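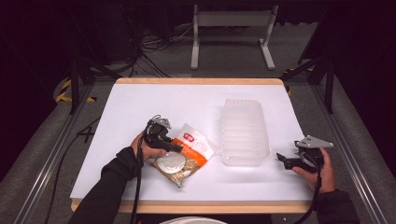
quillback_2 thinks I should just throw the whole lot out and start over, but I have already been told that twice at home and I'd like a second opinion from strangers.

Storing dry goods without feeding the moths
Posted in Urbridge Household Help, April 19, 2025

I have pantry moths. I had them in March too, when I cleaned every shelf, bought traps, and gave a small speech about it over dinner. The moths evidently missed the speech. They're back, and this time they were in the oatmeal, the rice, and a bag of walnuts I'd been saving for an occasion that now won't happen.

Most of my food is still in the bags it came in, closed with clips or, in leaner times, a clothespin. Do I really need hard containers for everything? A full set from Dultik comes to 400 dollars at my local store, and at that price I'd expect the moths to chip in. Also, does freezing work, or is that something people say?

- marrowfat

quillback_2
I stand by throwing it out. Anything with webbing in it goes, and it goes to the outside bin, tied up, the same day. Then vacuum the shelf corners and the little peg holes. The peg holes are where they spend the winter laughing at you.

tinlid
Freezing works if you leave things in long enough. I give flour, rice and nuts a full week at 0 degrees F, then let the bag come back to room temperature before I open it so it doesn't get damp inside. It kills the eggs. It doesn't remove them, and I'd advise you not to dwell on that over breakfast.

You don't need the 400 dollar set. Thin plastic bags are no obstacle, as the larvae can chew straight through, and a clip only keeps the food from falling out. What you want is a lid with a real seal. Glass jars with rubber gaskets are good. Old pasta sauce jars are fine if the lid still screws down tight - wash the lid twice or your sugar will taste of garlic. I paid 29 dollars for a box of Zovau jars and did the flour, rice and oats first, then added others when I got tired of looking at the clips.

Traps only catch the males, by the way. Use them to tell whether you still have a problem. If the trap is empty for two months, you can relax and buy more walnuts.

lukewarm_soup
bay leaves. my grandmother swore by them. she also had moths

marrowfat
Thanks, all. Oatmeal is out, rice is in the freezer, and I am off to look at the peg holes with a flashlight.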